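Diário, fevereiro

Acordei às seis e pouco com o barulho do camião do lixo e já não dormi mais. Fiz café, comi o resto do pão de milho e sentei-me à mesa da cozinha com a caixa das cartas da tia. Faltavam-me nove para acabar de transcrever o ano inteiro em que ela viveu em Orkosdale. Fiz quatro antes das oito. A letra dela piora muito a partir do outono, quando mudou de caneta, e há uma carta em que só consegui ler a data e a despedida.

A transcrição vai agora em 146 páginas. Quando comecei, pensei que daria umas sessenta e que ficava pronta pelo Natal. A minha irmã continua a perguntar se vou corrigir a ortografia. Já lhe disse que não. A tia escrevia "concerteza" tudo junto e é assim que fica.

Às nove telefonou o Ronaldo Gatchalian por causa do papel. A tipografia de Plesgate aceita fazer o livro em tiragem pequena, mas quer o ficheiro fechado até ao fim do mês e não faz capas de tecido. Respondi que a capa pode ser de cartolina. Ele insistiu num tom creme e eu prefiro branco. Ficou de me mandar duas amostras pelo correio. Falou também em mandar fazer 1.000 exemplares, que saía mais barato por unidade, e eu perguntei-lhe a quem é que os íamos dar. A família toda, com primos de segundo grau, não chega para tanto. Ficou em aberto.

Saí antes do almoço para ir aos correios e desanuviar a cabeça. Céu tapado o dia todo. 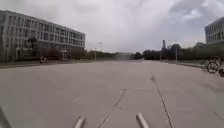 Vale a pena incluir as cartas que não têm data? Ficam todas num capítulo à parte, no fim, pela ordem em que estavam na caixa e sem tentar adivinhar o mês.

Decidi isto a andar e apontei-o no talão dos correios para não mudar de ideias outra vez. Durante semanas tentei encaixá-las pelo assunto. Uma fala de uma gripe, mas ela teve gripe em três invernos seguidos. Outra menciona o casamento de uma colega, e as colegas casaram-se quase todas na mesma altura. Há uma em que pede à minha avó que lhe mande a máquina de costura pequena, e noutra, essa com data, já está a fazer bainhas na máquina. Essa ainda podia ter lugar certo, mas fica com as outras.

Nos correios esperei bastante. Enviei à Charito Maglaya a cópia das cartas em que a mãe dela aparece, com um bilhete a pedir autorização para as publicar. São oito. A mãe dela e a minha tia dividiram quarto em Prestenach, no primeiro ano, antes de Orkosdale, e discutiam por causa da janela: uma queria-a aberta à noite e a outra fechada. A tia conta isto com bastante maldade. Pus um papelinho a marcar as passagens mais duras e escrevi que, se ela quiser cortar alguma, corto sem discussão. Espero que não queira. São das melhores páginas que temos.

Almocei sopa de grão e um ovo. Depois do almoço adormeci vinte minutos no sofá, com os óculos postos.

À tarde fiz o índice dos nomes. É o trabalho mais chato de todos, porque a tia tratava as pessoas por alcunhas e às vezes dava a mesma alcunha a duas. O "Doutor" é o médico da vila até à primavera e, a partir daí, é o merceeiro. A "Menina" tanto pode ser a filha da senhoria como a gata. Deixei uma nota de rodapé em cada caso duvidoso. A minha irmã acha que são notas a mais e que ninguém lê rodapés. Eu leio.

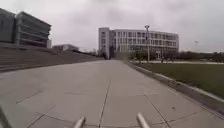 Encontrei também um erro meu de dezembro. Tinha lido "Padilla" como apelido de um vizinho e é o nome da pensão onde ela comia aos domingos. Aparece em sete cartas, de maneira que tive de voltar atrás e corrigir tudo, incluindo uma nota muito convencida em que eu explicava quem seria o tal senhor Padilla e que ofício tinha. Apaguei a nota. Fica o aviso para o resto: quando ela escreve "fui ao", é sempre um sítio. Quando vai a casa de alguém, escreve "fui ver".

Na pensão servia-se arroz de forno e uma sobremesa de que ela se queixa sempre e que repete sempre. Copio aqui uma frase, para não me esquecer de a usar na contracapa: "O pudim estava outra vez duro, comi duas fatias." O Ronaldo queria para a contracapa um texto sobre a emigração e a época. Acho que a frase do pudim chega, com o nome dela por baixo.

Passei uma hora a procurar a fotografia em que ela está à porta da escola onde dava aulas. Sei que existe, vi-a em casa da minha mãe antes das obras. Procurei no álbum verde, na gaveta dos recibos e na mala de cima do armário. Nada. Encontrei o boletim de vacinas do cão e as instruções de um fogão que já não temos. Amanhã telefono à minha mãe a perguntar pela caixa de sapatos.

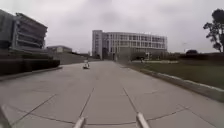

Se a fotografia não aparecer, a página fica só com a legenda que está escrita na carta que a acompanhava, onde ela diz que saiu com cara de quem deve dinheiro. Também serve.

Ao fim do dia reli a introdução. Está comprida. Cortei os dois primeiros parágrafos, em que eu falava de mim e de como encontrei a caixa, e agora começa logo com a viagem de comboio. Fica melhor. Cortei ainda a palavra "saudade" em três sítios. A tia não a usa uma única vez nas cartas e eu tinha-a usado cinco em quatro páginas.

Jantei tarde, massa com atum. A minha irmã telefonou às nove e meia e estivemos a discutir o título. Ela quer "Cartas de Orkosdale". Eu não tenho nada melhor, mas metade das cartas que mais me agradam foram escritas em Prestenach e o título deixa-as de fora. Pedi-lhe uma semana para pensar. Ela deu-me até à chegada das amostras do papel.

Para amanhã: telefonar à mãe, comprar tinteiro preto, acabar as cinco cartas que faltam, responder ao Ronaldo sobre a cartolina. Ver se a data da carta do nevão é um 1 ou um 7, de preferência com luz do dia e a lupa boa.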